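Litar Industrial Services
Liquid Waste and Transfer Equipment

Home / Equipment / Transfer Pumps / Gravovow 200

Gravovow 200 Trailer-Mounted Transfer Pump

The Gravovow 200 is a diesel-driven transfer pump on a single-axle road trailer. We rent and sell it for moving non-flammable liquids between tanks, lagoons, pits and road tankers. Typical jobs include emptying wash water pits, lowering storm ponds, moving digested sludge and bypassing a section of sewer while it is under repair.

The pump primes itself and can run dry for short periods without damage to the seal. It handles soft solids and stringy material better than a standard centrifugal unit of the same size. It is not rated for fuels, solvents or anything else with a low flash point. For those liquids, ask us for a vacuum tanker with a suitable crew.

Ordering options

The pump can be rented by the day, week or month, or bought outright. Rental units go out from our Ollstead yard with a full tank of fuel, one suction hose, one discharge hose, a strainer and a set of gaskets. Extra hose is charged by the length. A drip tray is included on request at no charge, and some sites will not let the unit through the gate without one.

Units for sale are built to order. The standard color is gray. Other colors add to the build time.

Specifications

Maximum flow: 700 gallons per minute
Maximum head: 62 feet
Fuel tank: 200 gallons
Run time at working load: nearly 16 hours
Suction and discharge: flanged, with quick-connect adapters supplied
Drive: water-cooled diesel engine, direct coupled
Priming: automatic, vacuum assisted
Trailer: single axle, with lights, parking brake and adjustable hitch
Lifting: central lifting eye and fork pockets

Flow and head figures are for clean water at sea level. Thick sludge, long hose runs and high suction lift will all bring the flow down. If you send us the distance, the rise and a short description of the liquid, we will work out what you can expect on your site before you book.

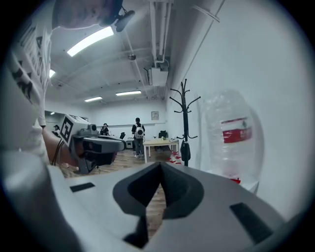 Suction lift is the figure that catches people out most often. Set the pump as close to the liquid as the ground allows, and keep the suction hose short. A long run on the discharge side costs you much less than the same run on the suction side. The trailer needs firm, level ground, and the wheels should be chocked before the engine is started.

Controls

The control panel is at the rear of the trailer behind a locking door. It has a key start, a throttle, gauges for oil pressure and engine temperature, and an hour meter. The engine shuts down by itself on low oil pressure or high coolant temperature.

An optional float switch kit starts and stops the pump as the liquid level changes. The kit comes with two floats and enough cable for most pits. It plugs into a socket on the side of the panel, and the key must be turned to Auto for it to work. We recommend it for storm pond work and overnight bypass jobs. It does not replace a site check, and a bypass should still have someone assigned to it at all times.

Hose and fittings

Suction hose is smooth bore with a rigid spiral. Discharge hose is available as rigid or lay-flat. Lay-flat is lighter and quicker to roll out, but it kinks on tight bends and should not be driven over. Hose ramps can be rented with the pump.

The quick-connect adapters fit Agbeko couplings. If your site uses another type, tell us when you book and we will send a conversion piece. Please check which half you need. Most wasted trips to our counter are for the wrong half of a coupling.

Delivery and setup

We deliver within the Ollstead area on our own trucks, Monday through Saturday. Customers can also collect. The towing vehicle must be rated for the trailer with a full fuel tank, and our yard staff will check the hitch and the lights before it leaves.

Setup by our crew is charged as a separate item. It covers placing the pump, laying and connecting the hose, a test run and a walk-through of the controls with whoever will be using it. For sewer bypass work, setup by our crew is required.

Cleaning and return

Pumps should come back drained and flushed with clean water. Open the drain valve at the bottom of the pump casing and leave it open during transport. Remove the strainer and clear it. Units returned with sludge in the casing or the hoses are charged a cleaning fee based on the time it takes.

From November through March, drain the casing any time the pump will be standing overnight. Freeze damage is not covered under the rental agreement.

Service

We service every rental unit between jobs. Purchased units come with a parts and labor warranty on the pump end, and the engine is covered by its own maker. Seals, wear plates and gaskets are kept in stock at Ollstead and can be shipped the same day if ordered before noon.

Related items

Gravovow float switch kit
Lay-flat discharge hose
Hose ramps
Drip trays
Vacuum tanker with crew

Page last updated: Wednesday, September 10, 2025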